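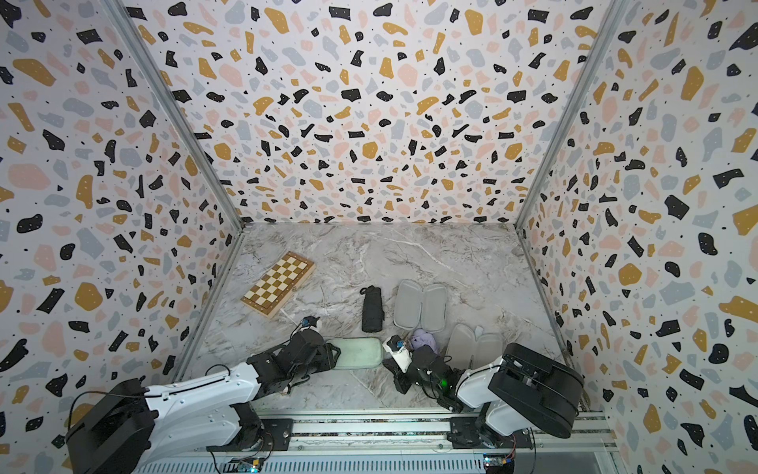 出发以前的东西：棋盘、雨伞、打开的灰色拉链盒、绿垫子和紫布。

七月，晚上，窗户开着。

明天早上我要去Bullbridge，住在Angharad Prosser家里。今天我整理了一天行李，可是行李很小，所以我不太明白时间去了哪里。我想用中文把今天写下来，因为上一次写中文日记已经是春天的事，很多字我的手忘记了。宋老师以前要求我们：写不出来的字先画一个圆圈，写完以后再查。今晚的本子上有不少圆圈，现在我把它们一个一个换成了字。

先说为什么东西都在台子上。我收拾行李有一个习惯，是从我母亲那里学来的：先把所有要带的东西放在一个平面上，打开的就打开，能看见的都要看见，然后离开，去喝茶。回来的时候，用别人的眼睛看一遍。母亲说，放在包里的东西会骗人，放在台子上的东西不会。她用的是一张很大的床，我用的是台子。台子的三面有板，板上印着水磨石的花纹，所以小东西不会滚到地上去，我很喜欢这一点。

“水磨石”这个词我今天才认识。我本来想写“有彩色小石头的墙”，后来查了词典，原来有一个正式的名字。水、磨、石，三个字都很简单，放在一起就好像能听见做它的声音。我的台子上当然只是印出来的图案，没有水，也没有磨。

棋盘是最难决定的。它是木头的，可以折叠，浅色的格子像奶油，深色的格子是暖暖的棕色，外面有一圈更深的木头边。问题是它占地方。我的背包是Gakeck的旧款，买的时候店员告诉我容量是20升，我觉得他把外面的网袋也算进去了。棋盘放进去以后，背包的后背变得很硬，走路的时候一个角顶着我的腰。我试了横着放，竖着放，最后是斜着放，拉链才能拉上，可是衣服就没有地方了。

我为什么一定要带棋盘呢？Angharad家里也有一副棋，塑料的，她的侄子把一个黑色的象弄丢了，她用一个瓶盖代替。去年冬天我们用瓶盖下了一个星期的棋。我常常忘记瓶盖是象，以为桌上有垃圾，有一次我把它拿起来扔了，她当时正要用它吃我的车。她没有生气，可是她要求我把那一步还给她。所以今年我在电话里答应了她，我带我的棋盘和我的棋子。答应了的事情要做到，腰疼也要做到。

棋子装在一个布袋子里，一直在我的抽屉里。中午我把它们倒在床上检查了一下，都在。白色的马，有一个的耳朵缺了一点，那是搬家的时候摔的。我用手指摸了摸缺的地方，已经不扎手了。

说到中文，国际象棋的词我也复习了一遍。王、后、车、象、马、兵。车不念chē，要念jū，这个我错过很多次。宋老师说，在棋盘上它是很古老的车，所以用古老的声音。我不知道这个解释对不对，可是它帮助我记住了。我还查了“和棋”，就是没有人赢。我和Angharad的棋大部分都是和棋，原因是我们两个人都害怕换后。

雨伞没有什么可以说的，黑色，折叠的，装在套子里，一头有一个小绳圈。可是我要写它，因为今天它让我出了一次门。早上天气预报说Bullbridge明天有雨，我找来找去只找到套子，没有找到伞。一个空的雨伞套子真让人难过。我想了很久，想起来上个月我去Virnton的修鞋店取靴子，那天我把伞靠在柜台旁边，没有套子。我就坐13路公共汽车去了。

修鞋店的老板在吃面包。我用我准备好的句子解释，他听了一半就弯下腰，从柜台下面拿出一个纸箱，里面都是伞。黑色的伞特别多。他让我自己挑，他的意思是挑我自己的那一把，可是他说得好像我可以随便挑一把好的。我找到了我的，因为伞柄上有我贴过胶带的痕迹，黏黏的。我谢谢他，他继续吃面包。回来的汽车等了很久，太阳很大，我拿着一把伞站在太阳里，一个小女孩一直看着我。

回家以后我把伞装回套子里，拉平，把绳圈也整理好，让它能挂在手腕上。这件小事让我非常满意，比应该的满意多很多。

然后是灰色的拉链盒。它们有两个，浅灰色，样子差不多，打开的时候像贝壳一样分成两半。为什么我有差不多的两个，我自己也说不清楚。第一个是我去学校上课的时候买的，用来放耳机。后来我以为把它丢了，就又买了一个，买回来那天，第一个在大衣的口袋里出现了。我的朋友说应该退掉一个，我没有退。现在我想，一个放充电器和线，另一个放药片、针线和别的小东西。这个计划听起来很清楚，可是做起来有一个困难：合上以后，从外面很难分出来哪个是哪个。去年在火车上我头疼，打开盒子，里面是线；打开另一个，里面还是线。那次我把线分放在两个盒子里了，药片在家里。

今天我想给它们做记号。我先想到贴纸，可是贴纸会掉。后来我想在拉链上系一根线，一个系红的，一个不系。我在抽屉里找红线，只找到了橙色的，橙色也可以。打结的时候我戴上了眼镜。结很小，也不漂亮，可是用手指能摸到，晚上不开灯也知道哪个是药。

写到这里我停下来喝了水。天还没有全黑。楼下有人在搬椅子，每年这个时候邻居们都坐到外面去，说话的声音很低，有时候突然一起笑。我听不清他们笑什么。以前我会觉得是我的语言不够好，现在我知道只是太远了。 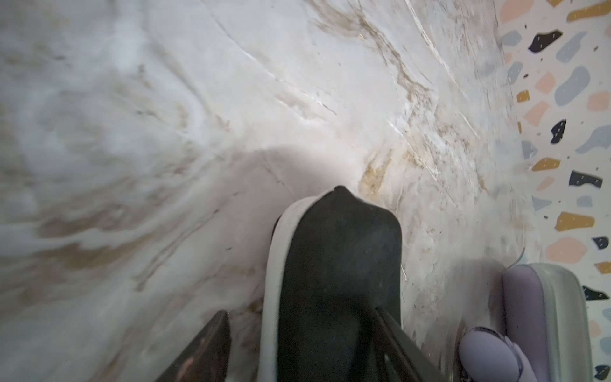
喝茶的那段时间我也要写一写，因为按照母亲的办法，喝茶是收拾行李的一部分，不是休息。我泡了宋老师去年送给我的红茶，茶叶放得太多，颜色很深。我端着杯子回到台子旁边，一边喝一边看，看到大理石花纹中间有一块金黄色，心里一跳，以为是我把茶洒了。那块颜色真的很像茶渍，旁边还有浅棕色的纹路，一弯一弯地过去，如果杯子漏了，茶大概也会这样走。我拿抹布擦了两下，才想起来我以前也擦过同一个地方。它本来就是花纹。我在这个台子旁边用了这么长时间，还是会上它的当。后来我把杯子拿到窗台上去了，不管是花纹还是茶渍，纸质的车票不应该离茶这么近。

“上当”是我喜欢的词。宋老师教这个词的时候，说“当”要念第四声，以前和当铺有关系，又说这个说法她也没有考证过。她是一个很诚实的人，不知道的时候就说不知道。我给她写信的时候，总是想写得很正确，结果信很短。写日记不一样，写日记的时候我敢用长句子。

看了一遍以后，我发现缺了三样东西：牙刷、给Angharad的礼物、她家的钥匙。牙刷明天早上还要用，所以不能放，只能写在纸上，把纸放在鞋里。钥匙在我自己的钥匙圈上，用了很大的力气才拆下来，指甲断了一点。其实她明天会在家，我不需要钥匙，可是她说过，来的时候带上，她那把可能在花园里丢了。

礼物是麻烦的。我本来买了一瓶果酱，可是果酱瓶是玻璃的，放在背包里，旁边就是棋盘的硬角。我想象了一下果酱在格子上流的样子，立刻把它拿出来了。但是空手去她家也不行。她自己每次来都带东西，上次带的是她自己种的韭葱，用报纸包着，像一束花。最后我决定还是带果酱，用紫色的布包起来，包两层，再放在袜子中间。

那块布是浅紫色的，像薰衣草，我一直找不到它合适的用处。太小了不能当围巾，太大了不能当手帕。它放在台子上的时候总是皱成一团，我每次叠好，过一会儿又变成一团，可能是我叠得不好，也可能是它的性格。用来包瓶子倒正好。我用日本人包东西的办法试了一次，在网上看过的，四个角两两打结。我的结打反了，瓶子从下面出来了。第二次好一些，可是很难看，像一个生气的洋葱。我又拆开，布又变成了一团。明天早上再包，早上的手比较听话。

薄荷绿的垫子我最后才决定。它不大，长方形，圆角，看起来软软的，有一点点透明。我有一个想法，把它放在背包的后面，在棋盘和我的腰中间。这不是它的工作，可是我想试一试。我背上背包，在房间里走来走去，上楼，下楼，又走到门口去看信箱。在信箱那里遇到了邻居，他问我是不是已经要走了，我说不，我在练习。他点点头，好像练习背包是很平常的事情。垫子太短，走几步就滑下去了。我回来用一件毛衣把它裹住，再放进去，就好多了。七月带毛衣，也有了理由，Angharad家的厨房在夏天也是冷的，墙很厚。

后来我称了一下背包，先自己站上秤，再背着包站上去，两个数字相减。减法我是用英文做的。我发现了这件事，就重新用中文做了一遍，慢慢地念出声音来，答案一样。计算的时候人会回到最早的语言，这句话是谁说的我忘了，很有道理。我的中文什么时候能到达减法那里呢？加法我已经可以了，在市场买菜的时候练习过，那年在外国住的时候，卖豆腐的阿姨比我算得快，但是她愿意等我。

下午晚一点的时候，Angharad打来了电话。她说话很快，又总是同时在做别的事，我听见水声，又听见狗。她问了三遍我坐哪班车，三遍我都回答了。从Virnton到Bullbridge要坐40分钟，中间不用换车，可是她觉得我会在换车的地方下去，因为前年我下去过。那时候是要换车的，现在有了直达车，她还没有习惯。她又问我能不能吃羊肉。我们认识这么多年，她每次都问。我说能吃。她说好，那就吃鱼。

她还说，她最近在学一个新的开局，名字她不告诉我，要我明天自己看出来。我有一点紧张。放下电话以后，我把棋盘在台子上转了一下，白格子放在右手边，站着想了几步。没有棋子，只能用脑子下。走到第五步，我已经不记得我的马在哪里了。我又用手指在格子上点，点着点着就觉得好笑，一个大人在收拾行李的时候和空气下棋，而且还快要输了。

我的中文日记本剩下的页不多了。我算了算，如果每天写2页，可以写到从Bullbridge回来。要不要带本子，我还在犹豫。带了它，就要带词典，手机上的词典有时候没有网络，她家在山谷里，信号要走到教堂那边才有。不带词典也可以，就画圆圈，回来再查。宋老师的办法在山谷里也能用。我决定带本子。它很薄，可以放在棋盘和毛衣中间。

我又想，在她家写什么呢？去年冬天我写的都是吃的东西，翻回去看，好像一张菜单。有一页我写了她的花园，写得不错，可是用错了一个词，把“篱笆”写成了“琵琶”。花园四周有一圈琵琶。宋老师看到的时候在旁边画了一个很小的笑脸，没有改。我后来也没有改。今年夏天我想再写一次那个花园，听说她把后面的墙修了，还种了豆子，豆子爬得很高，她够不到，留给我摘。

晚饭吃得很简单，剩下的米饭和鸡蛋，还有半个黄瓜。冰箱里的牛奶送给了楼下。垃圾倒了。窗台上的花浇了水，浇得太多，从盘子里流出来，我又擦窗台。擦完窗台顺便把台子旁边的板也擦了一遍。那些图案是深蓝、芥末黄、粉红和灰蓝的，深色的小块上还有白色的小短线，擦的时候我在找有没有两块形状一样的。如果是印的，应该会重复。我没有找到，可能我找得不够认真，也可能印得很聪明。“芥末黄”也是今天查的。以前我都说“有点脏的黄色”，宋老师从来没有纠正我，大概她觉得也对。

现在快十点了。背包立在门旁边，拉链还没有完全拉上，要等牙刷和包好的果酱。雨伞我放在最外面的口袋，绳圈露在外面，一伸手就能拿到。车票在书里，书在桌子上，书还没有放进背包，我要记住。我在那张放在鞋里的纸上又加了一行：书。然后在下面又写了：车票。又写了：果酱，包好！

楼下的人已经回去了，椅子还在外面。风从窗户进来，有一点凉，我想去拿毛衣，想起来毛衣裹着垫子，在背包最里面。那就关窗户吧，睡觉。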